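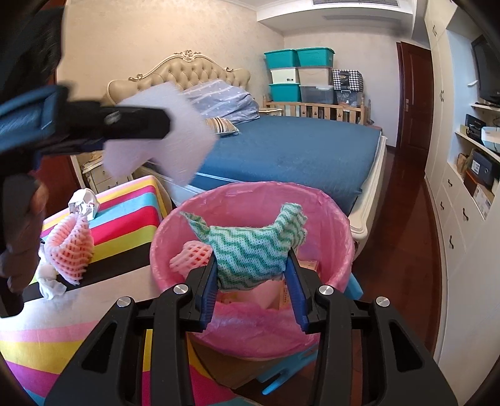
**Tri à deux pinces au-dessus d'une poubelle : quelles règles pour les démonstrations ?**

**k_lorvenn**
Bonjour à tous. Je reprends la fiche de consignes « tri et rangement à domicile » du projet Wotthorpe, version de février, et j'aimerais des avis avant de la figer. État actuel :

1. Un seul objet entre les doigts au moment du lâcher.
2. Lâcher à l'aplomb de l'ouverture, doigts au-dessus du bord du sac.
3. La seconde pince reste hors du volume de travail de la première tant que celle-ci n'est pas rouverte.
4. Main nue interdite dans la zone de prise.
5. Pas de reprise d'un objet déjà dans la poubelle.

Lot visé : 900 épisodes, 14 logements. Le point 3 me pose problème.

**Mensah**
Le point 3 est trop strict. Sur du bimanuel, l'intérêt est justement le recouvrement des gestes : une pince tient le tricot au-dessus du sac, l'autre est déjà sur la feuille blanche. Si on impose l'attente, on enregistre deux séquences à une main mises bout à bout.

**tournevis_62**
Pas d'accord. Le recouvrement, oui, mais avec une distance minimale. Chez Butammont on a dû écarter 62 épisodes pour des doigts qui se touchaient, et le contact ne se voit presque jamais sur la caméra de la pince qui tient l'objet.

**Mensah**
Une distance minimale me va. Une interdiction, non.

**Shona Forsyth**
Deux remarques sur la fiche.

Point 2 : « à l'aplomb » ne suffit pas pour le textile. Un tissu pincé au milieu garde des coins qui dépassent de chaque côté des patins. Si le coin se pose sur le film replié par-dessus le bord, le vêtement peut rester accroché. Je propose : « centre de prise au-dessus du centre de l'ouverture, attendre la fin du balancement, puis ouvrir ».

Point 5 : à conserver tel quel. Les filets de fruits en mousse s'accrochent aux doigts, et la tentation de replonger est forte.

**k_lorvenn**
Je prends pour le point 2. Pour le 5, que fait-on si l'objet tombe à côté ?

**Shona Forsyth**
Reprise autorisée, mais dans le même épisode et avec l'étiquette « récupération ». Couper l'enregistrement à ce moment-là fausse le taux d'échec.

**dgv_labo**
Question de fond : un tricot dans la même poubelle que des emballages, c'est voulu ? La fiche ne définit pas ce qui est un déchet. Si l'annotateur écrit « jeter les déchets » alors que l'opérateur a juste ramassé ce qui traînait, l'instruction et l'action ne correspondent plus.

**tournevis_62**
+1. Chez nous l'instruction nomme l'objet et la destination, point. « Mettre le tissu dans la poubelle » reste exact quelle que soit la valeur du tissu.

**Mensah**
À condition de nommer assez précisément. Sur une nappe à rayures multicolores, « le tissu » est ambigu. Matière + couleur au minimum.

**k_lorvenn**
Noté, ça devient un point 6. Et la main nue ? Elle peut entrer dans le champ sans entrer dans la zone de prise, surtout quand l'opérateur travaille près de la table.

**dgv_labo**
Tolérance pour le champ, refus pour la zone. Le référentiel Vetumgate ne dit rien de plus, de mémoire - à vérifier, je n'ai que l'ancienne version.

**tournevis_62**
Je serais plus sévère : main visible = épisode marqué, même sans contact. Le filtrage se fait après, il ne coûte rien si l'étiquette existe.

**k_lorvenn**
D'accord pour le marquage. Nouvelle rédaction du point 3 : « recouvrement autorisé ; écart minimal entre les deux pinces d'une longueur de doigt ; tout contact entraîne le rejet ». Mensah, ça te convient ?

**Mensah**
Oui pour l'écart. Le rejet automatique, toujours non : un effleurement sans effet sur l'objet devrait être étiqueté, pas jeté.

**k_lorvenn**
Je laisse le rejet entre crochets dans la version diffusée. Envoyez-moi vos exemples de contact si vous en avez, avec les deux vues synchronisées.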